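Plunik Teleoperation Station: Frequently Asked Questions

For operators recording demonstrations on the two-arm stations. Setup questions that are not covered on this page go to Jocelyn Manalo. Software faults go in the Eltska tracker.

What is the difference between leader mode and hand guiding?
In leader mode you move a pair of small input arms and the robot's arms copy the joint angles. In hand guiding the motors are set to gravity compensation and you move the robot's own links. Leader mode is the default for all object tasks. Hand guiding is kept for recording fixed poses, such as the home position.

How many demonstrations does a task need?
The task sheet gives the number. Most pick-and-place tasks are set at 37 accepted episodes per object. Rejected episodes do not count toward the total, but they are kept on disk.

How long can an episode be?
The recorder stops at 20 seconds for single-object tasks. If you reach the limit, the episode is flagged as incomplete. Discard it and start again from the home position.

Do both arms have to move?
Only if the task sheet says so. For one-arm tasks, park the unused arm clear of the work area with its gripper open. Its joint values are recorded either way, so it should stay still for the whole episode.

Can a person hand an object to the robot?
Yes, in tasks marked "handover." The person presents the object above the receiving gripper and keeps hold until the fingers have closed on it. The operator closes the gripper. The person does not push the object into the fingers.

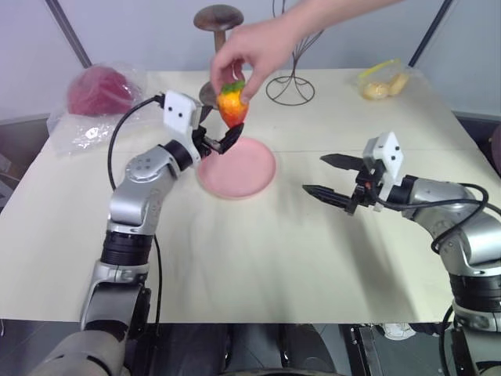 How fast should I move the leader arms?
Use the slowest speed that still finishes the task inside the episode limit. The follower arms lag the leaders slightly, and quick reversals of direction appear in the log as overshoot. Speed should be even from one episode to the next.

Should I pause between steps?
No. Long pauses teach the policy to wait. If you lose track of the next step, discard the episode.

What if the gripper misses on the first try?
One correction is allowed. Back off, realign and close again, then finish the task as normal. Two or more misses make the episode a reject. Tag a corrected episode with "retry" so that Amarachi Okeke can filter it during training.

Where should I look while operating?
At the workspace for most of the motion. Check the wrist views on the monitor before closing a gripper, particularly on small objects. Some operators work from the monitor alone, and this is acceptable if the task sheet allows it.

When are the cameras calibrated?
Every Friday before the first session, and after any camera has been touched or remounted. The Rometti calibration board is in drawer 9. If the reprojection check fails twice, stop and report it.

Can I edit an episode after recording?
You can trim still time at the start and end. Cuts in the middle are not accepted, as the timestamps no longer match the joint data.

An arm stopped and its status light is red. What now?
Release the leader arms, press the stop button and wait for the controller to report idle. Support the follower arm before clearing the fault, as it may sag when the brakes release. Log the joint number shown on the controller screen. Hemi Nepia handles repeat faults on the same joint.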